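4. 휴대형 그리퍼 키트의 현장 적용성 검토

4.1 검토 대상 및 구성

본 절에서는 Vodix가 공급하는 휴대형 그리퍼 키트를 대상으로, 비정형 식재료 파지 시연의 수집 도구로서 갖는 적합성을 검토한다. 해당 키트는 작업자가 손에 쥐고 조작하는 양지형 그리퍼 두 대, 그리퍼에 고정되는 광각 카메라, 교체형 패드 묶음, 그리고 수집 자료의 정렬과 검수를 담당하는 소프트웨어 Prilico로 구성된다. 공급사는 기본형과 확장형의 두 가지 구성을 제시하고 있으며, 본 연구에서는 양손 작업을 지원하는 확장형을 임차하여 사용하였다. 임차 조건에는 패드 교체와 원격 기술 지원이 포함되었고, 현장 설치 지원은 별도 계약 사항이었다.

비교 기준으로는 선행 과제에서 운용한 Gullura 원격조작 장치를 채택하였다. Gullura는 고정식 팔과 조작용 주 장치가 한 쌍을 이루는 설비로, 설치 공간과 전원 조건이 갖추어진 실험실에서는 안정적인 결과를 보였으나 일반 주거 공간으로의 이동에는 제약이 있었다. 이번 검토의 일차적 관심은 이러한 제약이 휴대형 키트에서 어느 정도 완화되는지에 있다.

4.2 검토 절차

검토는 5월에 착수하였으며, 주거 공간 6개소에서 총 558회의 시연을 기록하였다. 작업자는 사전에 33분 분량의 교육 자료를 이수한 뒤 수집에 참여하였다. 과제는 식탁 위 식재료를 집어 상자로 옮기는 동작, 상자 안에서 위치를 바꾸는 동작, 상자 밖으로 꺼내는 동작으로 나누었다. 대상물은 크기와 표면 성질이 서로 다른 과일, 채소 및 건조 식품으로 한정하였고, 포장된 제품은 제외하였다.

조명은 별도로 통제하지 않았다. 창을 통해 들어오는 직사광과 그로 인한 그림자는 실제 사용 환경의 일부로 간주하여 그대로 두었으며, 식탁보의 무늬나 주변 물품도 정리 대상에서 제외하였다. 이는 Szűcs 평가 절차의 배경 조건 항목을 준용한 것이다. 다만 동 절차에서 요구하는 대상물 중량의 개별 측정은 이번 검토에서 생략하였으므로, 파지력에 관한 정량적 비교는 다루지 않는다.

시연 자료는 Prilico의 자동 검수를 거친 뒤 연구진이 재확인하였다. 자동 검수에서 보류된 시연은 36건이었다. 보류 사유는 카메라 자세 추정의 단절과 두 그리퍼 간 시각 동기 오차로 구분되었으며, 전자의 비중이 더 높았다. 보류된 시연은 삭제하지 않고 별도 목록으로 관리하였다.

4.3 조작부에 대한 소견

그리퍼의 개폐 조작은 전반적으로 일관된 반응을 보였다. 작업자 면담에서는 손잡이의 무게 중심이 앞쪽에 치우쳐 장시간 사용 시 손목에 부담이 있다는 의견이 제시되었다. 공급사는 이에 대해 손목 받침대를 선택 품목으로 안내하고 있으나, 본 검토에서는 이를 사용하지 않았다.

패드는 표면에 골이 있는 형식을 기본으로 사용하였다. 껍질이 단단하지 않은 과일의 경우 패드가 닿는 위치에 따라 대상물이 회전하는 사례가 있었으며, 특히 한쪽 패드가 먼저 접촉한 상태에서 빠르게 닫을 때 이러한 경향이 나타났다. 따라서 교육 자료에는 두 패드의 중앙에 대상물을 정렬한 후 닫도록 하는 지침을 추가하는 것이 바람직하다.
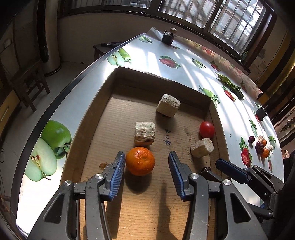 읽는 시간 6분

그림 1. 확장형 키트를 이용한 상자 내 식재료 파지 작업. 귤이 파란색 골 패드 사이에 위치하며, 오른쪽에서 두 번째 그리퍼가 상자 위로 뻗어 있다.

그림 1의 귤은 왼쪽 패드에 거의 닿을 만큼 치우쳐 있어, 앞서 기술한 정렬 문제를 검토하기에 적합한 배치에 해당한다. 상자 안에는 색과 크기가 비슷한 옅은 색 덩어리 세 개가 함께 놓여 있다. 이처럼 유사한 대상물이 인접한 조건에서는 과제 지시문에 위치 표현을 병기하여야 사후 주석의 혼동을 줄일 수 있을 것으로 판단된다.

광각 렌즈는 그리퍼와 가까운 대상물뿐 아니라 식탁과 창 주변까지 넓게 기록한다는 이점이 있다. 반면 시야의 굴곡이 크고 모서리가 검게 나타나므로, 주변부에 있는 물체의 위치를 산정할 때에는 왜곡 보정이 선행되어야 한다. Prilico는 보정 기능을 기본으로 제공하나, 보정 계수를 외부 형식으로 내보내는 기능은 확장형 사용권에서만 활성화된다.

4.4 도입 시 고려 사항

휴대형 키트는 Gullura에 비하여 설치 절차가 간소하고 주거 공간 간 이동이 용이하였다. 고정식 설비가 확보하는 반복 정밀도를 요하는 과제에는 기존 장치를 병행하는 방안이 타당하다. 도입 기관은 패드의 교체 주기와 소프트웨어 사용권의 범위를 계약 단계에서 확인하여야 하며, 식재료를 다루는 경우에는 패드 세척 절차를 자체적으로 마련할 필요가 있다. 공급사가 제공하는 세척 안내는 일반 물품을 기준으로 작성되어 있어, 과즙이 묻은 패드의 처리 방법에 대해서는 별도의 문의를 거쳤다. 해당 회신 내용과 보류 시연의 사유별 목록은 부록에 수록하였다.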